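Murkex zieht um: Der Tauschmarkt für Bauklötze und Brettspiele verlässt den Jukmont

10/09/2020

Der Murkex, nach eigener Einschätzung der älteste Tauschmarkt für Spielzeug und Brettspiele im weiteren Umland, bekommt im Oktober eine neue Adresse. Statt wie bisher im Erdgeschoss des Einkaufszentrums Jukmont wird künftig in der früheren Kantine der Firma Braser getauscht, gefeilscht und nach fehlenden Würfeln gesucht. Das teilte der Verein mit, in einem Schreiben, das vier Seiten umfasst und auf der dritten zur Sache kommt.

Anlass ist der Mietvertrag. Der Jukmont hatte dem Markt die Fläche neben der Rolltreppe bislang für 295 Euro pro Termin überlassen und wollte ab Herbst 300 haben. Den Aufschlag von fünf Euro bezeichnet der Verein als "Signal". Welches, geht aus dem Schreiben nicht hervor. Die Verwaltung des Jukmont spricht von einer maßvollen Anpassung und verweist auf die Beleuchtung, die man im Frühjahr erneuert habe. Der Verein verweist seinerseits darauf, dass er im Frühjahr gar nicht im Haus war. Dort war bekanntlich niemand.

Die Kantine kostet nichts, jedenfalls im ersten Jahr. Braser hat die Essensausgabe vor einiger Zeit in den Neubau verlegt und für den alten Saal seither keine rechte Verwendung gefunden. Geblieben sind die langen Tische, die Tablettrückgabe und ein Schild, das um zügiges Verlassen der Plätze nach dem Essen bittet. Das Schild soll hängen bleiben. Beim Tauschen, heißt es aus dem Verein, könne es durchaus nützlich sein.

Gewöhnen müssen sich die Stammgäste an einige Regeln. Gleichzeitig dürfen 15 Haushalte in den Saal, der Rest wartet auf dem Hof. Es gilt Maskenpflicht, auch für Kinder ab sechs, und am Eingang liegt eine Liste aus, in die sich jeder mit Namen und Telefonnummer einträgt. Leserlich, wie das Schreiben zweimal betont. Getauschtes Plastik soll zu Hause abgewaschen werden. Bei Puzzles empfiehlt der Verein Geduld und drei Tage im Keller.
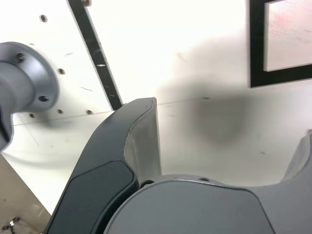
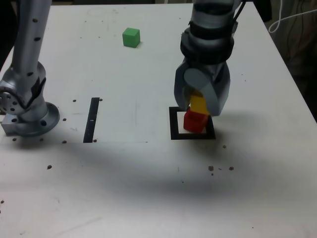
Im Angebot sind nach Vereinsangaben rund 3000 Teile, wobei offen bleibt, was als Teil gilt. Ein Puzzle mit Bergmotiv könnte die Zahl allein schon ordentlich nach oben treiben. Gefragt sind erfahrungsgemäß Holzeisenbahnen, Bauklötze und alles, was sich ohne Strom betreiben lässt. Weniger gefragt sind Quizspiele, deren Fragen noch nach der Hauptstadt der Bundesrepublik in der Fassung von 1988 verlangen. Von denen gibt es allerdings am meisten.

Eine Sonderstellung nimmt wie jedes Jahr der Kawaguchi ein. So heißt im Verein ein Kasten mit Legespielen, den ein früheres Mitglied beim Wegzug hinterlassen hat und dessen Anleitung fehlt. Der Kasten wird bei jedem Herbstmarkt eingetauscht und bei jedem Frühjahrsmarkt zurückgebracht, zuletzt mit einem Zettel, auf dem "Tut uns leid" stand. Da der Frühjahrsmarkt in diesem Jahr ausfiel, befindet er sich noch bei einer Familie, die um baldige Nennung eines Rückgabetermins bittet.

Uneins ist man sich über die Währung. Bisher galt das Prinzip Stück gegen Stück, was dazu führte, dass für eine komplette Ritterburg gelegentlich ein Kreisel geboten wurde. Jetzt sollen Wertmarken eingeführt werden, in drei Farben, mit einer Umrechnungstabelle im Anhang des Schreibens. Die Tabelle unterscheidet zwischen "vollständig", "fast vollständig" und "ehrlich gesagt unvollständig". Für die dritte Stufe gibt es keine Marke, dafür einen eigenen Tisch neben der Tablettrückgabe. Von dort darf man sich bedienen, zurücklegen ist untersagt.

Die Anfahrt ist etwas umständlicher als früher. Der Bus hält am Werkstor, von da geht es zu Fuß über den Hof und an den Fahrradständern vorbei zum Hintereingang. Parken darf man auf den Besucherplätzen, die Plätze der Geschäftsleitung bleiben auch am Markttag frei - darauf legt Braser Wert. Kaffee wird wegen der Auflagen nicht ausgeschenkt. Kuchen gibt es verpackt zum Mitnehmen, gegessen wird er bitte draußen oder daheim.

Der Jukmont will die frei gewordene Fläche neben der Rolltreppe übrigens anderweitig nutzen. Im Gespräch ist eine Sitzgruppe.

Wer tauschen möchte, meldet sich beim Verein vorab per E-Mail an und bekommt ein Zeitfenster zugeteilt. Anmeldungen für den Kawaguchi werden bevorzugt behandelt.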